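The horse trough in Humitz
February 11, 2025

I promised in December that I would write about the old trough on the upper square in Humitz, and now I finally have my notes in order. It is a long stone basin, cut from one block, with a cast iron post at the north end where the water used to come out. The post carries the word Morelli in raised letters, and under it a number, 2429. I think it is a pattern number of the foundry, but I am not sure.

The inscription on the stone itself is harder. Moss has filled the lower line, and the first word can be read only in the late afternoon, when the sun comes from the side. I made 31 rubbings on thin paper and compared them at home. 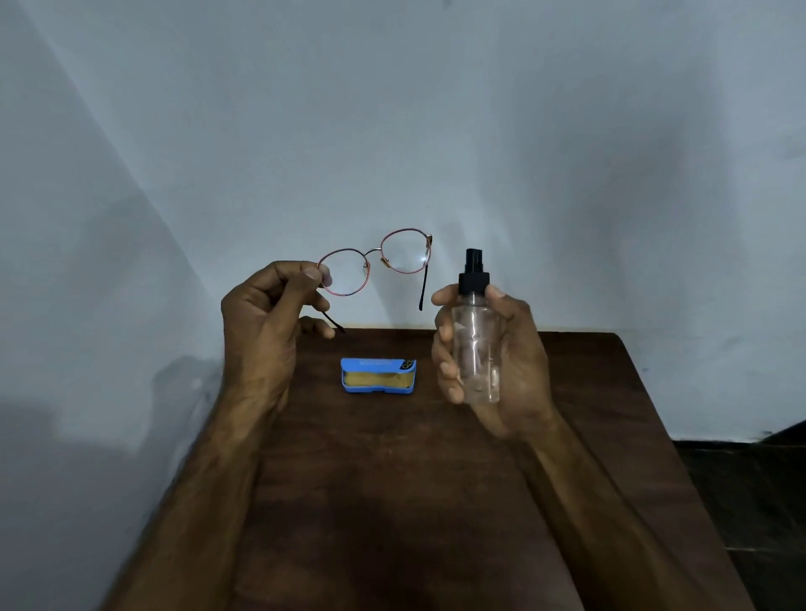 Pirerix wrote to me after my first short note that the second word must be a family name and has nothing to do with horses, because the same word stands on the trough in Demside, with the same mistake in the spelling. I went to Demside to check, and I have to agree. The letters there are cleaner, and the spelling is the same.

The Demside trough is smaller and has lost its post completely. Only four bolt holes are left, filled with lead. It stands 439 meters from the church, next to the bus stop, and people put their bags on it while they wait.

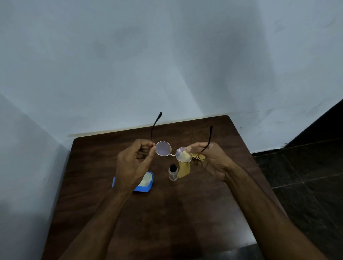

What I still don't understand is the date. In Humitz I read 64 as the last two digits, and the two before them are gone. The shape of the post would fit 1864, but the basin looks older to me – the tool marks are rough and the corners are not equal. Maybe the basin was already there and the post was added later.

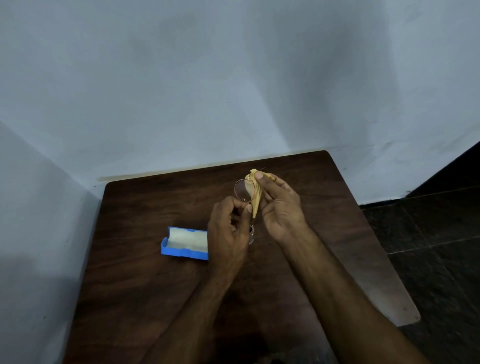 A second thing is the overflow. On the south side there is a shallow channel in the rim, and below it the paving stones are worn in a line toward the street. So the water must have run for many years without a drain. I will go back in spring, when the moss is easier to brush away, and try the lower line again.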